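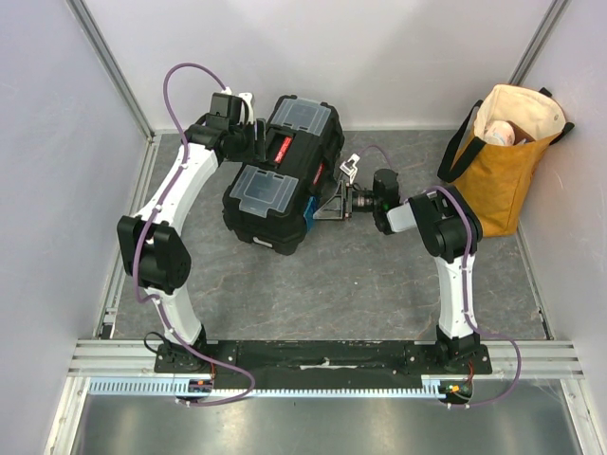 Two-armed cell at Siswood is back at work after a full rewire

The little two-armed cell in the back workshop at Siswood is running again, and the people who look after it could hardly be happier. It went down in January with a fault that came and went for weeks, and it has come back with new cable runs, a fresh calibration and a maintenance routine that fits on one sheet of paper.

Regular readers will know the cell as Nemum. It is a pair of white-and-black arms bolted to one long black plate inside a gray-walled enclosure, and it spends its days practicing the kind of jobs that take two hands: holding a box steady, turning it, passing it across. The black toolbox with the clear lidded compartments on top has become its standard test piece, and most of the checks after the repair were done with it.

The trouble started with the left arm. Every so often, usually when the elbow was well bent and the wrist was reaching out over the floor, the gripper would drop off the network for a moment and the whole cell would stop. Restarting it cleared the fault. Then it would run for an hour, or a morning, and stop again.

"I swapped the board first, of course, everyone swaps the board first," said Ayman Mansour, who maintains the cell. "It made no difference at all! Then I put my hand on the cable while the arm was moving and I could feel it pulling tight. After that it was just a matter of taking things apart."

The cable had been tied down too close to the wrist, so every long reach tugged on the same short stretch near the connector. From the outside it looked perfect. Once Mansour had it on the bench and flexed it by hand, the signal cut out on almost every bend.

Both arms now carry purple cable. On the left arm it goes up in a big, generous loop over the wrist before it follows the arm back down to the base and drops below the plate. It looks a bit extravagant the first time you see it, but the arm can now go all the way through its reach and the loop simply opens and closes. The right arm got a shorter run, draped from the joint down the upright and out to the side. Its gripper sits closer in during most jobs and doesn't need nearly as much slack.

The perforated tray under the front of the plate stayed where it was, and everything in it was pulled, relabeled and put back. The small circuit boards at the ends of the tray now sit where their indicator lights can be read from the front (a great improvement on crouching with a flashlight, which was the old method).

With the wiring done, the arms had to be lined up with each other again. A two-armed cell is fussier about this than you might expect. If one arm thinks the floor is a hair higher than the other does, they end up wrestling over whatever they are both holding. Mansour set each arm's zero position, checked them against the same marks on the floor, and then moved on to the toolbox.

The grippers are not a matched pair, and that made the next part more interesting. The left one works with a small white finger piece that pushes against the side of the box, while the right one has a metal triangular bracket and does the grasping. The left side therefore needs a light, steady press and the right side needs a firm hold. Mansour began with both forces set low and brought them up a little at a time, stopping whenever the box started to creep.

The final test was 200 cycles of hold, turn and set down, with the box placed at a different angle each time. The cell stopped 2 times. Both stops were traced to a force limit on the left arm that had been left at its old value, and neither had anything to do with the cable. With the limit corrected, the full set was run again from the beginning and went through clean.

The new routine comes from Darkier, the group that shares the software side of the cell with Siswood. Before the first run of the day, both arms are moved slowly to full reach while someone watches the cables. Bolts on the base mounts are checked weekly with a torque wrench, and the gripper pieces are looked over for wear at the same time. The whole thing takes nine minutes, and the sheet hangs by the enclosure door.

Spare cables have been made up to the same length as the new ones, with the connectors already fitted, so the next swap should be a quick one. They are in the drawer marked Nseir, under the torque wrench.

Nemum is open for bookings again from 9 in the morning. Anyone who had a slot canceled in January goes to the front of the line, and Mansour asks that people leave the cable ties near the wrist exactly where they are.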